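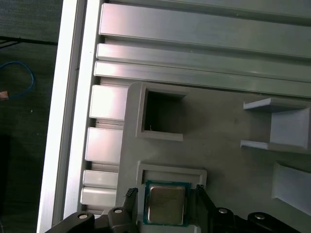

What should you keep a computer processor in once it's out of its box?

Something with a place cut to its shape, so that it sits flat and stays put while your hands are busy with something else.

I've given that answer so many times over the years that it has become a kind of creed, and I'd like to spend a little space defending it, since trays and fixtures don't get much affection from anyone. We admire the chip, naturally. People will talk all evening about what a processor can do, and then set the thing down on a folded paper towel next to a mug of coffee (I have done this, and I'm not proud of it).

My conversion came at Prakholm, a repair and assembly shop where I spent 22 months at the bench before I moved on to writing about such places. When I started, loose parts lived wherever there was room. Some went in bakery tins lined with foam, and some in the lids of other tins. The shop was run with a great deal of kindness and very little order, and every afternoon somewhere past four o'clock a voice would go up asking who had moved the chip that had been right there a minute ago.

Then the printed trays arrived. They were called Jaka trays in the shop, after the little project folder the first drawing was saved in, and they were plain gray things with rectangular nests in them. I thought they were fussy. I'd been picking up processors by the edges for years and didn't care to be told where to put one down. I held out until June, as I recall, and then one busy morning I used a tray because it was the nearest flat thing, and that was the end of my resistance.

What won me over was how much quieter my head got. A part in its nest has been dealt with. You can turn around and answer the phone and it's still dealt with when you turn back. An empty nest tells you something too, and it tells you at a glance, before the cover goes on.

There is a fair argument on the other side, and I've heard it best from the folks at Alexiou, who do small batches and change what they're building every other week. A nest that fits one part fits only that part. They had 44 different trays on a shelf at one time and spent more effort finding the right tray than they ever spent finding a chip. Flat mats and good habits, they say, and leave the printer alone. I've visited and their benches are lovely, so I can't call them wrong. I do think they have unusually good habits over there.

The other complaint is that a printed tray looks homemade, and it does! Most of ours had little ridges you could feel with a thumbnail. I've come to like that. A thing made for one job, by a person who was tired of that job going badly, has a friendliness to it that the catalog version doesn't have for me. It can be drawn again next week with the corner a bit rounder.

These days I keep an old Zerden tray on my own desk, which holds one retired processor and a great many paper clips. I'd still tell any small shop to start with a single tray, for whichever part gets set down and lost most often, and to live with it for a month before drawing a second.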